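Jusivard Home Forums > Tables, Desks and Benches > Repair and Refinishing

White table with a wood rim at the back: take the rim off or leave it?

Started by pinegrove_tom, Saturday, February 26, 2022

pinegrove_tom
I have a table with a white top and a light wood edge all the way along, and on the far side there is a raised wooden rim. I want to use it from both sides and I'm thinking of taking the rim off. I paid 80 dollars for it at a school office sale in July. The only paperwork was a yellow card taped underneath that says Prumetti and 1986. I don't know if that is the maker or just whoever did the inventory. 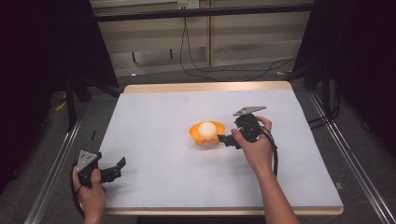
Estimated reading time: 4 minutes

It's sitting on gray carpet for now and it will probably stay there. The orange bowl is plastic and I've had it longer than the table. What I can't work out is whether the rim was put on after the edging or is part of it. I ran a putty knife along the joint on the underside and it went in a little at one end and nowhere else. I'd like to avoid pulling up the white surface with it.

Two questions. Has anyone taken a rim like this off without wrecking the top? And what do you clean a white top with that doesn't leave it dull?

marlow77
Leave it. You will be picking stuff up off the floor every day if you take it off. I have a table with a rim on one side and it's the only reason my tape measure is still on the table at the end of the day.

If the knife went in at one end only, it's glued for most of its length. Prying a glued strip off a light top is how you end up buying a new top.

benchdog_rita
Disagree with marlow77. I took the rim off a similar table and it was a two-hour job. Score the joint line top and bottom with a sharp utility knife, a few light passes, then warm the joint with a heat gun on low and work a thin scraper in from the loose end. Go slow. The scraper should lie flat against the table, never angled up under the white.

Check for screws first. Run a magnet along the back. Mine had seven of them under filler and you couldn't see a single one.

marlow77
"Heat gun on low" on a top when he doesn't even know what it's made of. He could end up with a bubble the size of a dinner plate.

benchdog_rita
On the wood side, pointed away from the top. I assumed that was clear.

pinegrove_tom
No idea what the top is made of. It's smooth and it doesn't flex. I'll do the magnet tonight.

Yao-tsung Ho
I would want to know what you plan to do on the other side before you cut anything. If two people are going to sit across from each other, a raised edge gets in the way of the forearms and I would take it off. If it's only for reaching across now and then, you can live with it or round it over with sandpaper. Rounding takes off the sharp corner, and you can always remove the rim later if it still bothers you. You can't easily put it back.

For cleaning, plain dish soap in warm water and a microfiber cloth, then a second cloth with clean water, then dry it. The dullness people complain about is mostly soap that didn't get wiped off. I stopped using spray cleaners on white tops years ago.

kettle_and_saw
Second the soap. Stay away from the melamine sponges, they are an abrasive and they will leave a patch that looks different when the light comes in low. I did exactly that on a Lai desk and I can still find the spot.

If soap doesn't do it I use Grukero paste, a dab on a damp cloth. Try it on a corner first.

marlow77
Grukero left a film on mine.

kettle_and_saw
Then you didn't rinse it. It says on the tub to rinse.

pinegrove_tom
Magnet stuck at two places on the back, both near the ends, so there is something in there. Nothing in the middle. I've gone over the white with soap and a wet cloth as Yao-tsung Ho said, and dried it with an old towel.

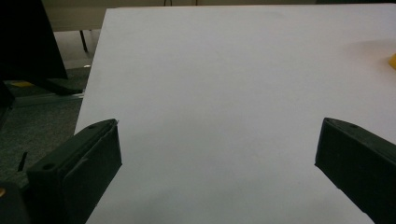
I did the rinse twice and changed the water in between. The first bucket was grayer than I expected. I haven't bought the paste and I don't think I'm going to unless something shows up in daylight.

On the rim, the plan is still for people to work from both sides, but not every day. So I'm leaning toward rounding it over first. What grit would you start with?

benchdog_rita
120 on a block, then 180. Put two layers of painter's tape on the white right up to the joint or you will scratch it, no matter how careful you are. And do it outside if you can carry it, that dust goes straight into carpet.

I still think you'll have it off by summer.

Yao-tsung Ho
120 is fine. If there is a hard finish on the wood you may need to start at 80 just to get through it, but only for a couple of strokes. Touch up the bare wood with whatever clear coat you have, thin, two coats.

marlow77
Glad the rim is staying.

pinegrove_tom
It's staying for now - I didn't say forever. Can't get the table through the door by myself so I'll put a drop cloth down and run the shop vac while I sand. Will post when it's done.

kettle_and_saw
Take the legs off first if they unbolt. Mine did and it made the whole thing easy to get outside.

Reply to this thread | Watch | Back to Repair and Refinishing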